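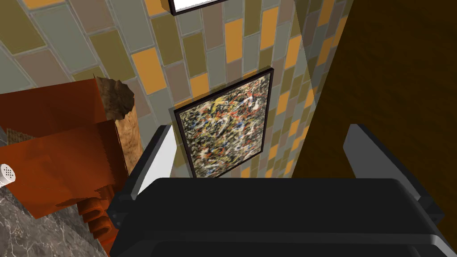 ## Gripper comparison – FAQ

Put together by Kyu-ri Sun, updated Mar 3, 2024. Ask Yufang Hou if something's missing.

**Which grippers are we comparing?**

Two. The Zorkov (two-finger, parallel) and the Breddale, same idea but narrower palm. Both in sim first. Hardware later, if the numbers look ok.

**Why is the wrist view so dark at the bottom?**

Palm. The Zorkov palm is wide and black and fills the bottom edge of the wrist view. Fingers come up on both sides. Don't crop it out – the policy uses the fingertips.

**Can I move the wrist camera?**

Please don't. Sabine Dreßler tested 4 mounts and we froze the one behind and above the fingers. If you need another angle add a second camera, name it something else, leave the first one alone.

**Is the kitchen always the same?**

No. Layout stays, textures get shuffled. Tiles, counter, panels, whatever's on the wall. You'll get olive and orange tiles with a splatter painting in one episode and plain white in the next. Seeds are in the run log.

**The painting confuses my detector. Can I turn it off?**

For debugging yes, set `wall_art: off`. For scored runs no. Both grippers get the same clutter or the comparision means nothing.

**How many episodes per gripper?**

2,000 for the full run. 100 for a smoke test. Don't post smoke test results in the main table, Han-gyeol Sun will just delete them.

**What counts as a grasp?**

Object off the counter and held for up to 4 seconds, depending on the task file. Pushing it against the wall doesn't count. Neither does wedging it on a finger bracket.

**Fingers clip through the wood panel on the right. Bug?**

Known. Collision mesh on the panel is thinner than the visual one. Fix is in the Pusby branch, not merged yet. Note the episode number and move on.

**Which controller?**

Ra, default gains. Both grippers. If you tune for one you have to tune for the other, and then rerun everything – so maybe don't.

**Can I swap grippers mid-run?**

No. Stop, change `gripper:` in the config, restart. Hot swapping keeps the old finger limits and the Breddale ends up half closed.

**Where do results go?**

Shared folder, one subfolder per gripper. Config, seed list, wrist video. Sun-ja Wang merges them on Fridays, anything later waits a week.

**When do we get real hardware?**

Late March, probaly. Mounting plates still on order.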